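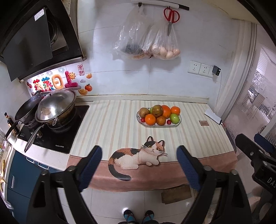

Fruit on the counter vs. in the fridge, what actually lasts longer?

posted by wekerkitchen

Moved in January to an apartment with a tiny fridge. Fruit has been living on the counter and half of it goes soft before we get to it. Oranges, apples, tomatoes, whatever is cheap that week. Grocery bill is up and I'm tossing stuff. Do I need to chill all of it? Some of it? Partner says tomatoes never go in the fridge, my mom says always. Also the counter gets sun until 11 am or so if that matters. Don't want to buy a second fridge, the small Totomon is 300 and I have no place to put it.

sandu_south

Sun matters a lot. Move it out of the sun first, then worry about the rest.

Apples: fridge. They go mealy fast at room temp and they give off gas that ripens everything next to them. Keep out what you'll eat in a couple days.

Oranges: a week on the counter is fine, longer then fridge, loose not in a sealed bag.

Tomatoes: counter till ripe, then eat them or chill them. Your partner and your mom are both half right. Let cold ones sit out a bit before eating, tastes better.

Green tomatoes stay out or they won't ripen right. And dont wash anything until you're ready to eat it, damp fruit molds. 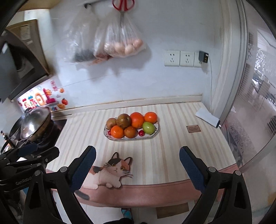 Mixed fruit on an oval platter, striped mat underneath

One more thing, piled up fruit bruises at the bottom and you don't see it. Turn it over every day or so, pull anything soft. One bad orange and the mold is on its neighbors by the weekend.

iserus2

just buy less?? I go twice a week now, small bag each time. Had one of those green produce boxes from Iserus and it did nothing that I could tell. Soft apples = applesauce, ten minutes, bit of cinnamon, no peeling if your lazy like me. Soft tomatoes go in a pan with garlic.

Related
Can you freeze whole oranges?
Fruit flies keep coming back
Best way to ripen pears fast
Are sprouted onions ok to eat
How long does cut melon keep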